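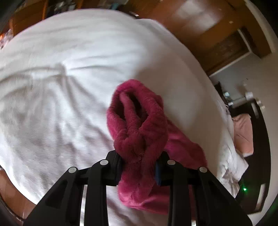 Jevard H2 hand-held demonstration gripper

The Jevard H2 is a two-finger gripper carried in the hand and used to record manipulation tasks for later replay or policy training. The operator performs the task directly, at the place where it is normally done, and the tool records what the camera sees and how far the jaws are open. No robot arm is needed during recording.

The H2 is intended for work with soft and irregular items: towels, bedding, clothing, bags and cable. It can also be used with rigid parts within the jaw opening stated below.

Mechanism

The jaws are driven by a trigger in the handle through a pair of mirrored black linkages. Both fingers move together and stay centred on the tool axis, so the grasp point sits in the same part of the camera view at every opening. The pivots are plain pins and can be replaced without special tools.

Finger tips are supplied in two lengths. The long tips are preferred for picking up a single layer of cloth from a flat surface. The short tips give a firmer pinch on gathered fabric and are less likely to twist under a heavy towel.

Camera

The camera is fixed to the body behind the linkages and looks forward along the fingers. The wide lens keeps both tips in view together with a good part of the work surface, and dark corners in the recording are normal. Exposure is locked at the start of each recording. For white sheets and other bright surfaces, lock exposure with the tool pointed at the surface and not at the room.

Recording a demonstration

1. Switch on the tool and wait for the steady light on the handle.
2. Open and close the jaws fully once. This sets the zero for the jaw encoder.
3. Hold the tool over the work area and press the record button.
4. Carry out the task at an even pace. Avoid turning the wrist further than the target arm can turn.
5. Release the item, withdraw the tool and press the button again.

A recording can be marked as failed by holding the button down at the end. Failed recordings are kept in a separate folder and are not passed to Ikden unless selected.

For cloth, take the pinch in one movement and lift before dragging. A gathered pinch hides most of the fabric edge from the camera, and the folds below the tips change shape quickly when pulled sideways. Ljubica Shehu's application note on folding and straightening covers grasp choice in more detail and is included with the tool.

Remote control

The same handle can drive an arm directly. With the Vatby link module fitted, trigger position and hand movement are sent to the arm controller, and the operator works from the arm's own camera. Recordings made this way use the same file layout as hand-held ones — the two kinds can be mixed in one set.

Specification

Jaw opening: 90 mm
Recording time per charge: 4 hours
Charging: USB-C
Mounting: adaptor plate for the target arm, ordered separately
Software: Ikden, desktop version

Supplied with

Gripper and handle
Long and short finger tips, one pair each
10 spare pivot pins
Charging cable
Printed quick guide and cloth handling note

Ordering and service

The H2 is sold through Sachdeva. Tools delivered before December have the earlier handle and need the adaptor ring to accept the Vatby module. Please state the serial number when ordering tips or pins.

Tip pads are wearing parts. Inspect them every 200 recordings and replace them if the surface is polished or lifting at the edge. Clean with a damp cloth only — solvents soften the adhesive.

Page revised 4 February 2023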